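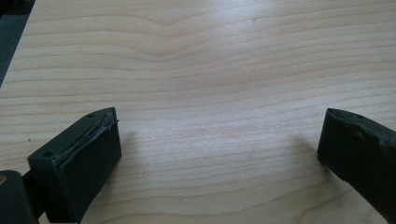 4 min read

Home – Questions – Ask – Tags – Log in

Does finger padding wear mess up demonstration data, or am I chasing ghosts?

Asked by Weronika Zieliński – December 8, 2025

OK so I've been stuck on this long enough that I'm asking strangers. We collect demonstrations with hand-held grippers (wrist camera, two fingers, you squeeze and go) and train a pick-and-place policy on them. Part of my thesis is on how much of the data you can throw away before the policy gets worse, so I care a lot about which episodes are "good."

I recorded 300 episodes on one gripper, all on the same pale wood table. When I train on the first 185 I get a policy I'm pretty happy with. When I train on all 300 it's worse! More data, same task, same table, and it starts closing early and hovering over bare wood like it's waiting for something.

My best guess is the fingers. The strip along the top of the left one is ragged and sticks out a little past the tip, and the right one has gotten lumpy along its upper edge. Both are in view the whole time, so the network gets a good look at them in every single frame. The glare on the table is the other suspect, it nearly wipes out the grain in the upper part of the picture.

Things I've tried:

Cropping the bottom of the image so there's less finger. Helped a bit, but then it got worse at judging when to close, so I put it back.

Color jitter. No difference I could see.

Shuffling the order of the episodes. No difference, and I didn't really expect any.

My labmate says retape everything and record again. I'd like to not do that if there's a way to tell from the data I've already got. We log with Dandetar if that matters.

Share – 4 comments

2 Answers

Przemysław Kołodziej

You're probably not chasing ghosts, but I don't think you've tested it yet either. Your 185 and your 300 differ in a bunch of ways at once. The later episodes have older tape, sure, but they also have a more practiced (or more tired) operator, maybe different daylight, maybe a gripper that got bumped. "Late episodes are worse" and "worn padding is worse" are two separate claims and you only have the first one.

Here's what I'd do before touching any tape. Draw 185 episodes at random from the full set, train on those, and do it a few times with different seeds. If those come out as good as your first 185, the late episodes are fine and you've got some other training issue – a learning rate schedule tied to the dataset size got me once and I lost most of November to it. If they come out in between, it's the late data.

Then mask the fingers. Don't crop, because cropping also takes away the table between the fingertips, and that strip of table is how the policy knows what it's about to grab. Paint a flat gray shape over just the finger bodies and leave the gap alone. Use the same mask in training and at test time. If the gap between early and late data shrinks with the mask on, the look of the fingers matters. If it doesn't, go check the physical side. Loose padding can change how wide the fingers read when closed, and if your gripper width is measured from the fingers then your action labels drift too. That would fit "closing early" better than anything visual, to me anyway.

Quick check for that one: close the gripper on nothing, log the width, and compare it with the closed width in your first episodes. Takes five minutes. In our group we now record 21 empty closes at the start of every session and plot them. It's boring but we've caught two bad grippers that way.

About the glare, I'd leave it for now. If it was there in the early episodes too, it can't explain the difference by itself. Just go look at some early frames.

And which fingers are on the robot when you test? If the robot has fresh padding and the late data has frayed padding, that's a mismatch right there, and you'd want to test with both.

Share – 7 comments

Kubiak

just retape it. we use the Clerkden pads, swap them every Monday whether they need it or not and I've never thought about this since. also 300 episodes isn't that many, get more

Share – 1 comment

Comments on this question

Weronika Zieliński: Thank you, the random 185 thing is so obvious that I'm a little embarrassed. Running it tonight. The robot does have newer pads than the hand-held one, I hadn't thought of that as part of the same problem. And yes, width comes from the fingers, ugh.

Przemysław Kołodziej: Post the closed width plot when you have it, I'm curious. Keep the old tape on until you've logged it!

Ilosow: Following, same symptom here with a different gripper. Ours was the width.

Related – Newest – Unanswered – Help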